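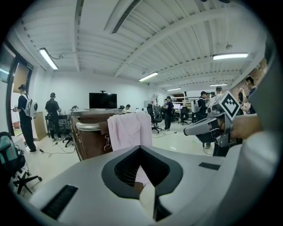
The Chair Is Not a Closet (But Try Telling It That)

I have a theory about offices, and it goes like this: if a chair has a back, somebody will hang something on it. Give it a week. It starts with one sweater in the morning, when the heat hasn't come up yet, and by the time you get around to noticing there's a scarf under the sweater and a tote bag under the scarf and you're eating your lunch standing up.

I spent a good part of May at Plomeck, the big shared workroom on Surdu Street, and I went there to write about desks. My editor wanted desks. She'd heard that small companies were giving up on private offices and pulling everybody into one open room, and she wanted 1,500 words on how people share a table without wanting to throw each other out the window. I do have some notes on desks! They're fine. But I kept looking at the chairs, and at one chair in particular, a brown leather one with a curved chrome armrest, with something pale pink hanging over the back of it.

I love that chair. It's a boss's chair, the kind that used to sit behind a big door in a building with a fountain, and now it stands out in the open under the fluorescent lights with somebody's laundry on its shoulder. I asked if I could sit in it and was told sure, if I moved the pink thing. So of course I had the problem everyone in that room has twenty times a day. Moved it where?

Where the clothes go

Plomeck is a good-looking room, I should say. White walls, white ceiling, exposed rafters and beams, and a bit of red brick off to one side that every visitor goes and pats. It was a sewing supply warehouse once, according to Mircea Bucur, who holds the lease and has been telling people this for years. What it didn't come with was a coat closet. There's a door with a green exit sign above it, and you walk in through the door, and then you're in the room with your jacket still on and both arms full.

"I thought hooks," Mircea told me. "Everybody thinks hooks."

He did put up hooks. They were on the far wall, so to hang up a jacket you had to walk past the whole room and then all the way back to your seat, and people did it for maybe a month. After that the hooks held one umbrella and a bicycle helmet. When the wall was repainted the hooks came down, and I got the feeling he's still a little hurt about it.

I don't blame the people, though, because I'm exactly the same at home. We have a perfectly nice hall closet. It has wooden hangers in it that I bought myself, with my own money, in a good mood. My cardigan lives on the kitchen chair nearest the door, and it's lived there so long that my sister calls that chair "the cardigan." There's something about the height of a chair back, I think. You don't have to lift your arm. You don't have to open anything or find the little loop in the collar. You just sort of let go of the thing and it stays.

A short defense of draping

Sebastian Husar has a desk at Plomeck and used to work in the stockroom of a clothing store, and when I told him what I was writing he got very animated (he'd been waiting for someone to ask, I think). Draping is fine, he said. Draping is a lot better for most clothes than what people do instead, meaning the wad. The wad is when you ball up the sweater and push it down between your hip and the armrest. It comes out at five o'clock looking like a napkin.

His rules for the back of a chair are pretty loose. Put a thing over it by the middle, so the weight is even on both sides. Smooth it once with your hand. Keep it up off the wheels, which will absolutely eat a sleeve. And nothing knitted should stay overnight, because the corners of the chair push two little bumps into it, right where your shoulder blades go, and you'll walk around for the rest of the day like you're growing wings.

Soft, light stuff does best. A garment in pale pink, say, hangs down over brown leather in big easy folds and looks better than it would on a hanger. I'm not kidding, it looked like somebody had styled it. Then you pick it up and see where it's been creased, and the romance wears off a little.

I asked Sebastian how he deals with creases when there's no iron in the building. He takes the cloth at the top edge and lets it hang, gives it one good snap, and then waits before doing anything else. The waiting is the part I'd never done. I snap and then fold right away, and apparently what I've been doing all these years is folding the wrinkles in and pressing them for later. 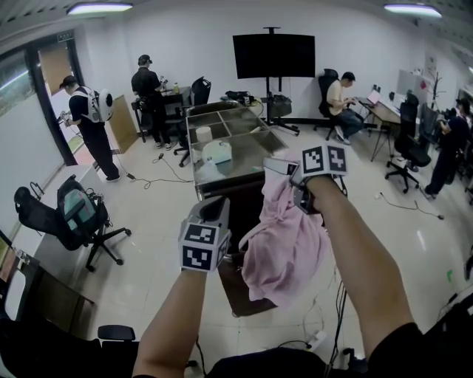 Pink cloth held up by the top, with the steel cart and its paper towels just behind.

The cart, which I also have feelings about

Can we talk about the cart? It's stainless steel, with a tray top divided into compartments, and it stands out in the middle of things where other offices would put a plant. A roll of paper towels lives on it, and a white plastic container with a lid, and a see-through bag. I went through a stage at home of wanting a cart like that so badly that I had the page open on my phone for days. It was a Trallska, 98 dollars, and what stopped me was my husband asking what would go on it. I couldn't answer. I just wanted to roll it.

But a cart in a shared room does a job I hadn't thought about, and it took me a few afternoons to see it. A cart is nobody's desk. If you put a lidded container on my desk, you've put it on MY desk, and I'll be polite and then I'll think about it all the way home. On the cart it's simply on the cart. Same with the paper towels. In the last office I worked in, the paper towels belonged to a man in accounting who kept them in a drawer, and you had to go and ask him, and he would tear off two.

The compartments help. I'm a big believer in a tray with walls. An open surface fills from the edges in, until the thing you need is under the thing you don't, but even a messy person will drop something in the right square if there's a square. My grandmother sorted buttons in a muffin tin with 12 cups and she wasn't a tidy woman at all, she had newspapers on the stairs. The buttons were perfect.

There's a brown mat on the floor there as well, and I'd like to put in a word for mats. If you're going to be handling clothes anywhere, folding, shaking out, whatever, then sooner or later something's going on the floor. I do my folding at home on the bed, and I still drop one sock per load over the side, onto floorboards that I'd describe as lived on. Since Plomeck I've put a bath mat there. It looks silly and it works great.

Cords, and the floor in general

I promised my editor a paragraph on cords, so here we go. An open room has cords the way a lawn has dandelions. At Plomeck they run along the floor, black ones mostly, and there's a white power strip down there too, and you learn to pick up your feet. I only bring it up in a story about clothes for this reason: long hems. I wore a long skirt on my second visit and not on my third.

Mircea's dream is a raised floor with everything running underneath it. He got a quote once from a company called Todden and he won't tell me the number, he just looks toward the brick wall for a while. For now the big screen is on a rolling stand, so at least that can go to the people instead of the people going to it, and the stand has a shelf down low with a black bag sitting on it. I noticed the bag right away. A shelf at shin height, and somebody had found it! Any flat surface will do, any surface at all.

Backpacks are their own chapter. Some people put theirs down the minute they come in and some people, I've decided, are just backpack people, and they'll stand there by the door looking down at whatever they've got in their hands with the thing still strapped on. I used to find it restless. Now I think it's the smartest storage in the building. It's never on a chair.

What I changed at home

I counted on this story making me a better person and it's had a modest effect. I got rid of the wooden hangers in the hall closet, for one thing. Well, I moved them to the bedroom. In the hall I put a plain rail on the wall at the height of a chair back, right beside the door, so low that my brother-in-law asked if we were expecting children. You come in and you let go of your cardigan and it stays. I've used it every day so far, and the kitchen chair has been empty long enough that the cat has moved in.

The other thing is that I fold standing up now, at the table, one thing at a time, held from the top and left to hang a bit before I start. It's slower. My T-shirts do look better in the drawer, and I've gone and shown people the drawer, which I'm told I should stop doing.

I sent Mircea a picture of the low rail, thinking he might want one for the room on Surdu Street. He wrote back that it was very nice and asked where the screws came from. Then, an hour later, he sent another message to say he'd measured beside the door and there might be space for one there if it was narrow, and did I think people would use it?

I told him to put a chair there first and see.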